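Worktops and Tabletops, Unit 2: Reading a Surface

We spend so much time on what goes on top of a table that the top itself gets ignored. This unit puts that right! A surface is a wonderful record of use, and once you start looking at scuffs and shadows you won't be able to stop.

Start with light. Stand at the near edge, crouch until your eye is almost level with the top, then move slowly to one side. A matte finish spreads the light softly, so faint scuffs can hide from you at one angle and jump out at another. Gloss does the opposite – every fingerprint shows. Browns with some red in them are my favorites to teach with, as pale marks stand out nicely.
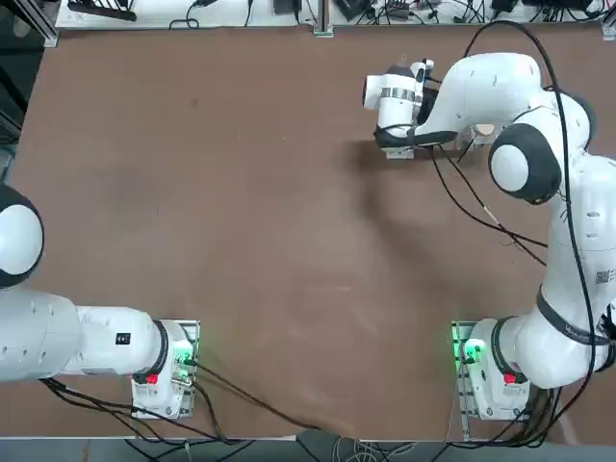 A reader of last year's handout from Ustdale asked whether a light scuff should be sanded out at once. Please don't! Wipe first with a barely damp cloth, dry it, wait 30 minutes and look again. Plenty of "scuffs" are only residue.

Then mark what is left on your survey sheet:
Scuff – dull or pale, no depth under a fingernail
Scratch – catches the nail
Shadow – moves when you move the lamp (not a mark at all, but it fools everybody once)

For Unit 3, bring your sheet and one 200-word note on a tabletop at home. The Civell sample boards will be out on the side bench.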